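August, evening

Rain since before breakfast. I walked to the language class anyway and came home with wet socks, because I still don't own proper boots for this country. In the first winter I said I would buy them in the second winter. Now it is the third.

Simone Batista telephoned at lunch. She is leaving Drurklow at the end of the month and going back to Moura, where her mother has the house with the fig tree. I knew it was possible, but I didn't know it was decided. She said it quickly, between the price of the ferry and a question about my cough. I said "good, I'm happy for you," and after we hung up I stood in the kitchen with the telephone in my hand and felt like a person who has answered the wrong question.

We arrived in the same year, 2023, and we met in the queue at the tax office, two people with the same form and the same mistake in it. For a long time she was the only one here with whom I could speak without preparing the sentence first. I should have told her this. Perhaps I will write it in a card, I am better on paper.
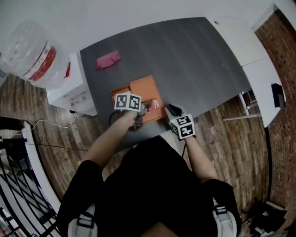 At the table, black shirt, with the orange box.

In the afternoon I tried to work on the translation. It is a booklet for Fellano, the people who sell the garden chairs, and there are 863 words left. I did the page about cleaning and half of the page about storing the chairs in winter. The word "mildew" gave me trouble. In my language we have one word for it and for rust on a plant, and I sat a long time reading about fungus when I should have just chosen. The pay is small but they pay on time, and the woman who writes to me from there always begins with "Hope you're keeping well," which I like, even if I understand now that it is only a formula.

My teacher says I should stop looking for the difference between what people say and what they mean. She says, just collect the phrases like stamps. Today's were "under the weather" and "to put something off." I wrote both in my notebook and then I used the second one about the boots, and she laughed, so I suppose I used it correctly.

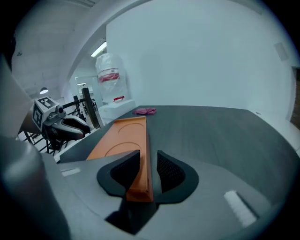
And the class itself was small because of the rain, only the couple from the bakery and the young man who never takes off his scarf. We read a story about a lighthouse. I read my paragraph too fast, as always when I am nervous, and I swallowed the ends of the words. The bakery husband reads slowly, with his finger under the line, and everybody understands him. I should learn from that.

Coming back I stopped at Jurno for a coffee, though I had told myself no more coffees outside until September. The colour of the sky over the car park was very strange, yellow at the bottom and nearly black on top. I sat next to the window and made a list for the farewell dinner. Cod, potatoes, olives, the good oil. Simone will say it is too much. I will have to borrow 2 chairs from downstairs and hide the broken one in the bedroom.

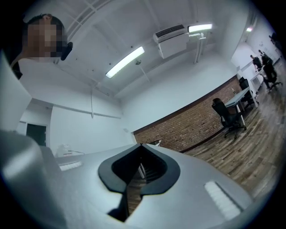
Dark hair, leaning in from the left.

I have been thinking about whether I should also go home. It isn't a new thought, it comes every time somebody leaves. My brother asks me each Christmas and I say "next year," and he stopped believing it before I did. But when I dream now, the streets are from here. Last week I dreamed about the bus stop beside the library, nothing else, just waiting there and reading the timetable. What kind of dream is that? I woke up quite content.

At home there would be my brother, the sea, the bread. There would also be my aunt and her opinions. I wrote it in two columns on the back of the gas bill, but the columns didn't help, and then I needed the bill and had to copy the customer number from under the word "aunt."

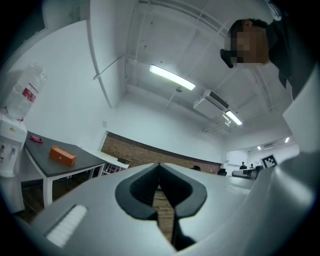 Looking down, with the wooden floor below.

Soup for dinner, the end of the pumpkin. The neighbour's radio was on until nine — an old song that my father used to whistle, with different words in English. I turned off my own radio to hear it better.

To do tomorrow: finish Fellano, ask downstairs for the chairs, cough syrup. Buy the card for Simone, one with no printing inside. And look at the price of boots, only look.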